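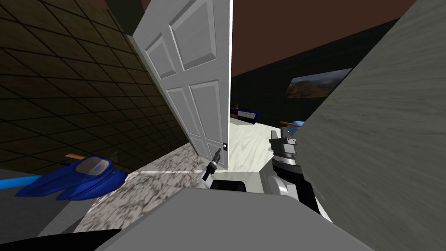 An open door and the room beyond it, in a computer rendering.

Tuấn Doãn has lost four styluses in his life and can tell you where he last saw each of them. One went into a seat pocket on a flight to Denver. Another was, he suspects, eaten. "I had a dog then," he says. "I'm not making accusations."

So when he and Kha Trương started Samel, a two-person company working out of a former dental office in Tendwood, the plan was a stylus that would be hard to lose. What they have after 30 months is Uvadness, a stylus that is fairly easy to lose but writes very well on almost any tablet.

"The finding part cost more than the writing part," Trương says. She handles the electronics and most of the bad news. "We had a speaker in the cap. It drained the battery in a day and it sounded like a sick bird."

The speaker went. What stayed was the tip, a soft composite they had been using as a placeholder. Doãn had been scribbling grocery lists with it for weeks before it occurred to either of them that he'd stopped complaining. Most plastic tips skate on glass. Theirs drags a little, the way a cheap pencil does on a paper bag.

"I wanted to call it the paper bag tip," he says.

"He really did," says Trương.

The company app, La, takes whatever you write and files it by date, and that's nearly all it does. It will export a page as a PDF. It won't turn your handwriting into type, a feature reviewers of the test version asked for in tones ranging from polite to hurt. Trương built one last September and then took it out again. "It read my mother's recipe for fish sauce as a legal notice," she says. "Maybe next year."

I wrote most of my notes for this piece with a loaner. The lag is small enough that I forgot to look for it, and a charge got me through 12 hours of writing spread over a week. The clip is too tight for a shirt pocket and took a button off mine. Doãn looked at the button for a while and wrote something down, on paper.

There are 64 testers at the moment, many of them teachers, who mark homework at speeds the pair hadn't planned for. One wore through a tip in a month. Samel now puts 2 spares in the box, and Doãn would like it known that he argued for three.

A price hasn't been set. Trương has a number in mind and Doãn has a lower one, and they've agreed to stop discussing it at lunch. Orders are supposed to open once the clip is fixed.

As for the original idea, Trương has ordered a bag of bright orange caps. Doãn had one on his stylus when I arrived. By the time I left he was checking under the couch for it.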